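The Bin Whisperers of Closley
An afternoon among the machines, with refreshments
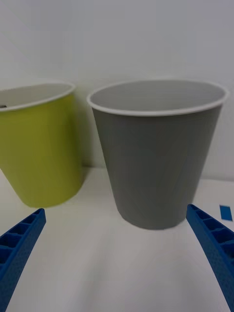

Faizal Yeoh

The two bins wait on a white table, one gray, one yellow-green, with the gray one standing between a pair of open blue fingers. They are the stars of the open day at Barent, and they have better lighting than most people get at their own weddings.

I had driven 263 miles to Closley to see the future, having been told by email that it would be on display from noon. The future was running a little late. There was a coffee urn, a sign-in sheet and a stack of name tags, and I spent a pleasant quarter of an hour being called Fitriani, thanks to a mix-up at the door. Fitriani Saragih, a buyer for a chain of garden centers, spent it being called Faizal and seemed to enjoy it more than I did.

Huia Gilchrist runs the sorting project, which goes by the name Kernwood. She has given the talk often enough to know where the laughs are. Her first slide said PICK IT UP. Her second said PUT IT DOWN. "That's the business plan," she said, and waited.

The trouble is in the picking up. A bin that is wider at the top than at the bottom is easy work for a toddler and a headache for a machine. Squeeze too high and the sloping wall slides away from you. Squeeze too low and the whole thing wants to tip. The fingers, 3D-printed in a blue I would call swimming pool, have ribs inside and a dimpled skin, and Gilchrist talks about them the way other people talk about a good pair of boots. This shape is version 289. I asked what had been wrong with 288. "Thumbs," she said, and moved on to the next question.

Then the arm went to work. It came down on the gray bin slowly, like a man lowering himself into a hot bath, and closed. Up went the bin. Somebody clapped too early — me, I'm afraid — and the bin went back down a hand's width to the left, upright. We all leaned in and looked at it.

The second try was less stately. One finger nudged the rim, the bin rocked, and Cempaka Wijaya, at the keyboard, said a short word and hit a key. She told me later that the arm had made 976 grasps since December and that visitors always come for the next one, which is the one that goes wrong.

Over sandwiches I asked her when a machine like this might clear my kitchen counter. She wanted to know what was on it. I started listing things and she stopped me at the colander.

By 2 the crowd had thinned and Saragih was still at the table, asking what it would cost to have the arm stack flowerpots. Gilchrist had pulled up a chair and was drawing something on the back of a name tag. It was mine, as it happens, so I left without it.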